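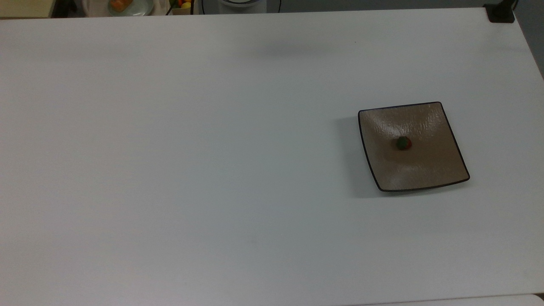

Setting and Clearing a Single-Plate Display
Guidance for Front-of-House and Exhibition Staff, Grastala Tableware Center

Purpose
This page sets out the standard method for placing one plate on a white display table. It applies to all showroom tables and to the study room on the upper floor. Staff who have not completed the May orientation should work alongside a colleague who has.

Before You Begin
Wash and dry your hands. Remove rings and bracelets. Collect two lint-free cloths, a soft brush, and a set of clear felt pads. Check the display sheet for the name of the piece and the item that accompanies it.

Preparing the Table
1. Clear the tabletop completely, including labels and card holders.
2. Wipe the surface with a damp cloth, working from the far edge toward yourself.
3. Dry it at once with the second cloth. White surfaces show streaks under the ceiling lights, so look across the table from a low angle before continuing.

Placing the Plate
1. Turn the plate over and brush the base. Grit left under a glazed piece will scratch the table.
2. Attach four felt pads, one near each corner.
3. Carry the plate with both hands underneath. Do not lift a square plate by its corners.
4. Set it down to the right of center, turned slightly away from the line of the table. A small angle lets visitors see the rim and the raised corners together.
5. Polish the glaze lightly. On crackled or hammered finishes, use the brush instead, as cloth fibers catch in the texture.

Adding the Accent
Use one small item only. Miniature fruit in dark green or red works well against taupe and light brown glazes. Place it a little off the midpoint of the plate and let it settle before you take your hand away. Items that roll may be held with a bead of museum wax no larger than a peppercorn.

Clearing
Remove the accent first, then the plate. Peel off the felt pads and wipe away any wax with warm water. Return the plate to its sleeve and record its shelf number. The study collection holds nearly 900 pieces, and a plate returned to the wrong shelf can take days to locate.

Chips, cracks, and loose glaze must be reported to Ursina Oberholzer before the piece is moved again. Requests for additional felt pads go to Declan Crabtree at the supply desk, which opens at 8 a.m.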